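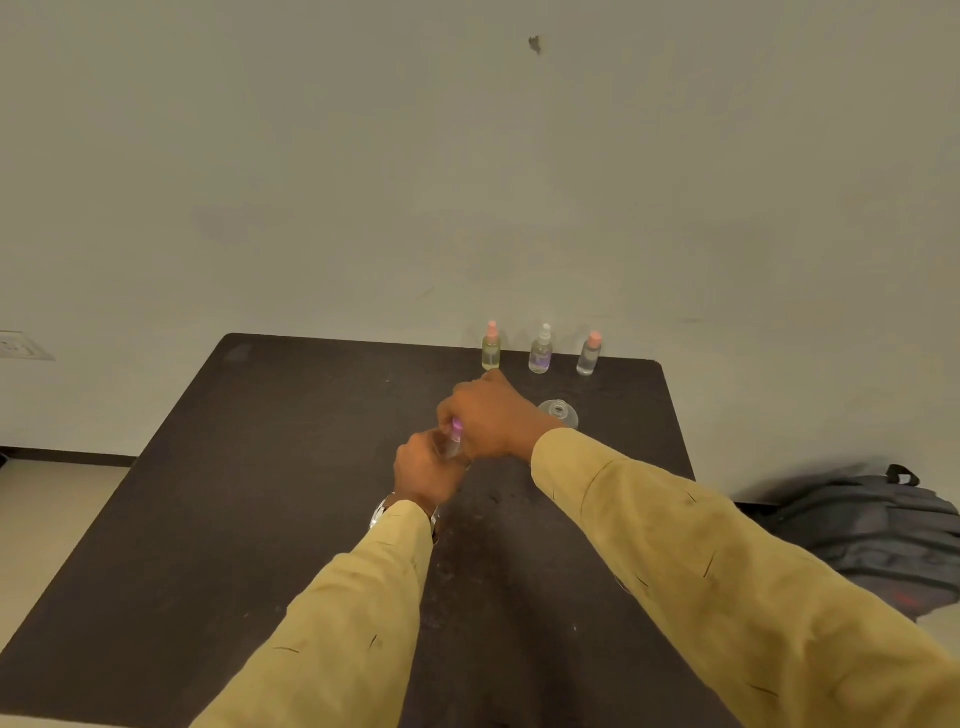
Dikeck opens bottle-handling demonstration service to outside robot teams

Dikeck has opened orders for a recorded demonstration service covering small bottles, caps and pump sprayers, a group of objects that two-armed robots still handle poorly. The service, sold under the name Stamano, supplies first-person video of people doing short manual tasks at ordinary tables, with each recording divided into labelled steps. It had been limited to a closed trial since July.

The first release contains 1188 recordings. They cover 66 task variants, among them unscrewing and refitting caps, seating a pump head, turning a bottle in the hand before gripping the top, and putting a closed bottle back in a row. All of the tasks use both hands. Recordings of a single hand picking and placing objects are left out of this release and are not planned for the next one.

The camera is worn on the head and points down towards the hands. Dikeck says this gives a view close to that of a camera mounted on the head of a two-armed robot, which shortens the work of matching human movement to the machine. The drawback is that the fingers often cover most of the object, especially where a small bottle is held from below by one hand and by the cap with the other. The labels therefore carry a separate mark for stretches in which the object is mostly hidden, so that a buyer can keep them, drop them or give them less weight in training.

Transparent objects make up a large share of the set. Clear plastic and glass take on the colour of whatever stands behind them, and depth cameras often return gaps where the walls of the bottle should be. Stamano does not try to fill these gaps. Video is supplied as recorded, with outlines of the visible parts drawn by hand on selected stills. Buyers who need depth readings will have to produce their own.

Each step is labelled with a start time, an end time, the hand that is holding and the hand that is moving. A cap turn is logged as one step for each regrip, so opening a stiff cap may appear as a series of short entries. Failed attempts are kept. Where a cap slips or a pump head goes on at an angle, the step is marked as failed and the retry follows as a new entry.

"People asked us to remove the fumbles during the trial, and we did it for one delivery," said Chunhua Hou, who leads the labelling work at Dikeck. "The same buyers asked for them back. A policy trained on clean turns had no idea what to do when the thread caught."

Recording takes place in homes and small workrooms in Pristport. Dikeck does not supply a standard table or backdrop, and wearers keep their own sleeves, watches and rings on. Tables, lighting and nearby objects vary from one recording to the next. Wearers receive a written list of tasks and are told to work at their normal speed. Faces and readable personal papers are masked before delivery.

One outside test has been made available to buyers. Tjoa, which builds two-armed benchtop machines, trained a cap-opening routine on a portion of the set together with 113 of its own remote-controlled runs. The company reports that the combined routine opened screw caps more reliably than one trained on the remote-controlled runs alone. It found no clear gain for pump sprayers, where the gripper tended to press the head down while trying to turn the collar beneath it. Tjoa puts this down to its own finger design and has not repeated the test with narrower fingertips.

The test also showed a limit of the material. Video carries no record of how hard the fingers press or how much twist is applied to the cap. Tjoa set those values by hand for each bottle type. Dikeck has confirmed that gloves with pressure sensors were tried early on and put aside, as wearers turned small caps more slowly with them on and changed their grip.

Stamano is offered in two forms. The full set is licensed for a single site, with corrections to the labels included for 6 months. A custom order adds recordings of the buyer's own containers, which must be sent to Pristport empty or filled with water. Dikeck will not record with solvents, medicines or anything under pressure. Prices are quoted on request and depend mainly on how many task variants are wanted.

A sample pack with one complete task and its label file can be requested without a licence. The label format is plain text and is described in a short guide that comes with the pack. Requests sent by Sunday will be handled in the first delivery round. Later requests go into the second, for which Dikeck has not yet set a date.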